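Reading time: 3 minutes

Call for participants: people who drink tea for two weeks and tell us about it

Numis is looking for 300 adults who drink tea at home and have opinions about it. If you have ever sent back a cup in a café, or wanted to and sulked instead, please read on.

The study is called Khamphan. It looks at how people describe taste when they have no expert standing over them and no list of approved words to tick. The tea trade has a perfectly good vocabulary of its own, full of brisk and biscuity and bright, and most people who buy tea have never used any of it. We would like to know what they say in their kitchens. Early replies from a small trial included "like a church hall" and "my nan's, but angrier", and we have been trying to put those two on a scale ever since.

What you would be doing

We post you a box of plain, unmarked tea bags. You drink one cup in the morning and one later in the day, for two weeks, made however you normally make it. Milk is allowed. Sugar is allowed. Leaving the bag in until the spoon stands up is allowed, though we would ask you to write it down.

After each cup you fill in a short diary page, on paper or through Allo, our diary app. It wants a few lines on what you tasted, what you were eating, and whether you finished the cup. Spelling doesn't matter. Please don't look anything up, and please don't ask your partner what they think until you have written your own answer.

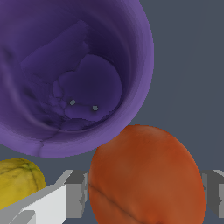
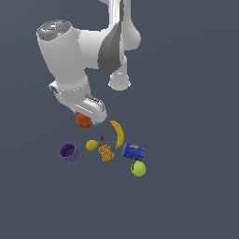 Computer-rendered pictures, both seen from overhead.

At the end there is one telephone interview, which lasts as long as you have things to say. Paweena Sombatkul runs the interviews and is very hard to shock on the subject of milk first.

Who we want

You should be 18 or over, live at an address we can post a box to, and drink tea on most days. You don't need a good palate. A heavy cold in the first week is fine, but tell us. We can't take anyone who works in buying, blending or selling tea, or anyone who is pregnant or has been told by a doctor to cut down on caffeine. Two people from the same household may both apply, at their own risk.

What you get

£168, paid by bank transfer once your diary and interview are done. If you give up part way through we pay for the days you finished. You also keep whatever is left in the box – we will tell you what it was after the study closes, and some of you will be annoyed.

How to apply

Write to Pongsak Siriwan at the Tranisby office with your name, your age and a description of the last cup of tea you drank, in no more than a paragraph. We read all of them. "Nice" is an acceptable description, but it will be up against some strong competition.

Boxes go out in September. We will write to everyone who applies, including those we can't take.

4 comments | 31 shares

Contact | © Numis, April 2025 | Back to top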